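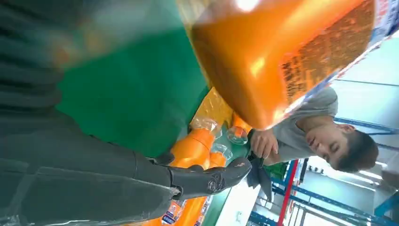 Printed text, too blurred to read.

Writing this between clinic and a 1 o'clock lecture so bear with me.

I want to make a case for teaching medication labels. The actual labels, the stickers and the leaflets and the side of the box. We don't teach them. We teach drugs. Mechanism, half-life, interactions, the whole tour, and the second years at Mulen can draw you a receptor on a napkin. Then a patient asks which of these two boxes is the water pill and the student looks at the boxes like they were handed a car engine.

I say this with love. I was the same. I got through my whole training without once reading a pharmacy sticker from top to bottom, and I prescribed plenty in that time.

Last May we did a session in the big room at Deschamps. 300 students, one slide. A prescription sticker, typed out in the size it gets printed at, projected in that size. So, tiny. I asked them to tell me the dose. Lots of squinting. Somebody in the back took a picture with a phone and zoomed in. Good for them, smart move, and also something my 84 year old patients mostly can't do with one good hand and a pair of glasses from the drugstore.

The course we run that session in is called Nida. It's the communication block, the one students think is soft. It gets the leftover hours. Monday afternoons, after anatomy, when everyone smells like the lab and wants to go home. I used to be annoyed about the slot and now I kind of like it, tired people read labels the way patients do.

Anyway, the argument.

First, a label is a piece of medical communication and for a lot of patients it's the only piece that goes home with them. My ten minutes of explaining evaporates in the parking lot. The sticker is still there at 6 in the morning. "Take one tablet twice daily with food." Twice daily when? Is toast food? Does twice mean both at once if you forgot? I have had every one of those questions and the people asking were not stupid. A retired machinist asked me the both-at-once one. He could read a technical drawing in his sleep.

Second. Students write the instructions that end up on that sticker. Or will, in a few years. They type a short line into a box on a screen and it gets printed more or less as is, and they never see it again. Imagine teaching someone to cook and never letting them taste it. "As directed" is the worst of these. As directed by who? By me, apparently, in a conversation neither of us remembers. I still catch myself doing it on busy days and I should be fined.

Third, and I feel strongest about this one, reading labels with a patient is the best history-taking exercise I know. Ask an older adult what they take and you get a list. Ask them to bring the bag and go through it together, reading every label out loud, and you get the story. This one makes me dizzy so I skip it when I drive. That one is my husband's, we share. That one I stopped because the new box looked different and I figured it was a mistake at the pharmacy. None of it is in the chart. The chart says "adherent."

The bag thing isn't my idea, people have been doing brown bag reviews forever. What I'd like is for the student to do the reading. Out loud, slowly, with the patient correcting. It puts the student in the right seat for once.

Now the objections, because I get them every curriculum meeting and could recite them.

"That's the pharmacist's job." Sure. And pharmacists are better at it than me, by a mile, I would put one on every ward and in every clinic tomorrow. But they can't un-write what I wrote. If I put down something vague they have to phone me, and I'm in a room with a patient, and it's Friday, and the vague thing goes out the door. Also the best version of this session we ever had was taught by a pharmacist with me sitting in the corner being corrected. So do that. Hire them to teach it, and pay them.

"There's no time." The curriculum map for the first two years lists 516 learning objectives. I went and looked. I am not going to embarass any department by quoting the odd ones but there are some in there that could stand aside for an hour. An hour! It could live inside the pharmacology block and take nothing from anybody. Every drug they learn, they write the label. One sentence, plain words, hand it to the person next to them, see if that person would take it right. Five minutes per drug class.

"There's software for this." This is the Lirumitz argument. For those outside our building, Lirumitz is the instruction checker we got with the last system upgrade, it flags wording that's hard to read and suggests something simpler. I like it fine. It caught a "b.i.d." I'd let slip into patient-facing text. What it can't do is know that the patient in front of me works nights, so "in the morning" means before bed. It suggested "in the morning." Very readable. Wrong for her. The student who'd asked her about her day got it right with no software whatsoever, and I was proud enough that I told the whole hallway.

"It's not testable." I mean, it is. Give them a bag, give them a patient, watch. But say it really can't be put on an exam. Then fine, teach it anyway, we teach hand washing.

There's a quieter objection that doesn't get said in meetings, which is that labels are boring and small and somehow beneath a doctor. I get it. Students come in wanting the big save. I wanted it too. But geriatrics will cure you of that, nicely I think. So much of the work is small stuff on a kitchen table. A woman I've looked after for years was dizzy on and off for a whole winter. Scans, blood work, a referral with a long wait. She had the old strength and the new strength of the same pill in the same drawer, different makers, different color boxes, same drug name in the smallest type on the package. She was taking both. Carefully! Exactly as labeled! She had a chart on the fridge with check marks. I hadn't asked to see the drawer.

I think of her fridge chart whenever someone uses the word compliance.

What I'd ask for, if anyone on the curriculum side reads these. Put a label exercise in first year, before they know enough to skim. Print the labels at real size, on the real sticker paper, it costs next to nothing. We asked for 2,000 blank stickers and got them in a week from the hospital pharmacy, who were delighted that someone had asked. Let students wear the smeared glasses while they read, the ones that mimic cataracts, there's a box of them in the skills lab that only comes out on open house day. Bring in older adults as the teachers and give them a proper chair and a parking pass. Then do it again in year 3 when the students have started writing orders and have bad habits worth breaking.

And stop grading it on whether the student "explained clearly." Everyone thinks they explained clearly. Grade what the patient says back.

If you supervise students and have no say over any curriculum, you can still do this one tomorow. Next patient with a bag, have the student read every box out loud, including the fine print, and you keep your mouth shut untill they're done. It takes longer than you'd like. Mine ran 25 minutes over this week and the waiting room was not pleased with me.

Okay, it's ten to one and I have to find the adapter for the projector.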